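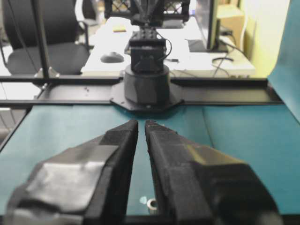

Who is responsible for the safety of a small robot arm on a bench, the people who sell it or the people who bolt it down?

Both, but the larger share sits with whoever sets it up, decides what it will pick up and lets people stand next to it. That was the answer we were given at the start of the September visit to the Gendside lab, and most of the afternoon was spent working through what it means in practice.

I went along with a group from the regional manufacturing network. Most of us run small shops or teach in technical programs, and a fair number were thinking of buying a pair of bench arms for light assembly or for training. The visit started at 1 p.m. and was meant to finish at 3. It ran over, mainly on account of the questions about emergency stops.

Our host was Tarun Pandey, who looks after the lab's bench cells. Khalil Smadi, who writes the site rules and does the sign-offs, joined us for the second half. What follows is from my notes, tidied up for members who couldn't make it.

The setup

The arms at Gendside are the small servo-driven type that you can lift with one hand. They sit on benches with a teal work surface and a black aluminum frame. Each arm stands on a mounting plate bolted to the frame. Tarun started with that plate. A small arm moving quickly can walk its own base across a table if it is only clamped, and once the base has shifted, every taught position is wrong. The lab's rule is bolts through to the frame, with a paint line across each bolt head so that you can tell at a glance when one has turned. Clamps are allowed for a demonstration of less than an hour with a person at the controls the whole time.

The parts being handled that day were small metal pieces. Tarun likes these for training. They are hard to grip squarely and cheap to lose, and a bad grasp shows up right away.

He also explained the teal. The surface and the hanging sheet beside it are the same colour so the cameras have a plain background to work against, but the lab has come to treat the colour as a boundary too. If it is teal, the arm is allowed to reach it and your coffee isn't. Several people wrote that down.

Risk assessment before anything else

Khalil's part was less fun and more useful. He said the usual mistake with small arms is to read the payload figure, decide the thing is harmless and skip the assessment. His version of the assessment covers the whole application: the arm, the gripper, the part, the fixture, the bench and the person. An arm that is gentle with an empty gripper may not be gentle holding a scriber.

He pointed us to ISO 12100 for the general method and to ISO 10218 for industrial robots, and told the Canadians in the room to look at CSA Z434 as well. He was careful to say that whether a hobby or research arm falls neatly inside any of these is arguable, and that he doesn't much care about the argument. He uses the method anyway. If an inspector asks, he wants to hand over a sheet of paper that shows somebody thought about it.

The Gendside sheet is two pages. The first lists the tasks, including setup, teaching, running, clearing a jam and cleaning. The second lists the hazards for each task, who could be hurt, what has been done about it and what is left over. Khalil said the clearing and cleaning rows are where he finds the gaps. People think hard about the robot running and hardly at all about the person reaching in afterward for a dropped spacer.

Pinch points and fingers

We spent a good while on grippers. Two-finger grippers close on whatever is between them, and on small arms the fingers are often made or modified in-house. The lab's rules for fingers were the most detailed of anything we saw:

Every finger design has a drawing and a revision letter, even the quick ones.
Closing force is limited in software and checked with a gauge after any change of finger, servo or firmware.
Tape and pads count as part of the finger. If they are replaced, the grip is tested again before the arm goes back to work.
Fingers are checked for cracks at the start of each shift.
No one adjusts a finger with the servo powered.

The point about tape got some pushback. One member said that in her shop nobody would fill in a form for a piece of tape. Tarun said there isn't a form, just a line in the cell's logbook with initials. He had a case last year where a fresh strip of tape was smoother than the old one and the arm started dropping one part in every tray. It took two days to find the cause. With a line in the book it would have taken ten minutes.

Two arms on one bench

Where two arms share a surface, each one is an obstacle to the other. Gendside handles this with a keep-out zone around each base and a shared middle area that only one arm may enter unless the task has been approved for both. Handovers from arm to arm need Khalil's signature. The approval is for that task, with those parts, at that speed. Change any of the three and it lapses.

Stopping one arm stops both. This is wired in. Khalil had seen a setup at Delholm, where he used to work, with a separate button for each arm, and people under pressure hit the wrong one.

Emergency stops

This was the part that ran long. Many small arms don't ship with a proper emergency stop. Cutting power to the servos will stop them driving, but the arm then sags or falls under its own weight and whatever it is holding comes down with it. So a stop button that simply kills the supply may create a second hazard.

Tarun's approach is to look at where the arm ends up when the power goes. He puts it through its reach with soft parts, cuts the power at several points and watches. If the arm can land on a hand in any normal working position, the layout is changed or the operator's spot is moved. The results go on the assessment sheet. On benches where the drop can't be designed out, the arm is kept low and the fast moves are done away from the person.

The button goes within reach of the operator's seat and a second one goes at the far end of the bench. Both are tested every morning, and the test is written down. A button that hasn't been tested that day means the bench isn't used. Khalil said he has shut a bench down for that and would do it again, visitors or not.

Somebody asked about a software stop on the keyboard. He said it is fine to have one and it doesn't count.

Cables, desks and the ordinary mess

Most of the trouble the lab records has nothing to do with anything clever. Cables come loose, or they snag at the joint. The rule is that wires at a moving joint get enough slack for full travel and no more, and that the full travel is run slowly after any rewiring. Cables to the computers stay off the work surface.

Desks were also discussed. The lab is in an ordinary office space, with chairs and monitors close to the benches. Chairs on casters are a hazard when someone rolls back without looking, so the rule is that an office chair stays outside the reach of the arm plus an arm's length. I paced this out in my own shop the next morning and had to move two desks.

Maintenance intervals

The lab logs cycles on every gripper. Fingers are inspected closely at 1,000 cycles and replaced at 2,000, whatever they look like. Tarun admitted these numbers came from the lab's own experience with its own finger material and told us not to copy them. What he wants people to copy is having a number at all. He has taken off plenty of fingers that still looked good, and he puts them in a bin for the training benches, where they get used at reduced force.

Servo joints are checked for play by hand with the power off. If you can feel it, it goes in the log. If you can see it, the arm comes off the bench.

Training people

New operators do half a day before they touch anything. They read the assessment sheet for their bench, run the stop test under supervision and then clear a staged jam. Khalil won't sign anybody off on a quiz alone. He wants to watch them reach in, and what he is looking for is whether they stop the arm first without being reminded.

Students from the Fakhoury program come through twice a year and get the same half-day. Their instructor had asked for a shorter version and was turned down.

What I'd like members to do

Khalil has agreed to share a blank copy of the two-page sheet. It will go out with the next members' mailing, and the logbook page should be with it if I can get a clean scan. Please put your own tasks in before you use it. A sheet with Gendside's hazards on it won't cover yours.

If you have small arms already, check your mounting bolts and do the power-off drop test this week. Keep people's hands well back while you do it.

The next visit is to Brivby, where they are using bench arms for kitting. The group size is limited by their floor space, and members who missed Gendside get first pick. Closed-toe shoes are required, and they ask that lanyards be left in the car.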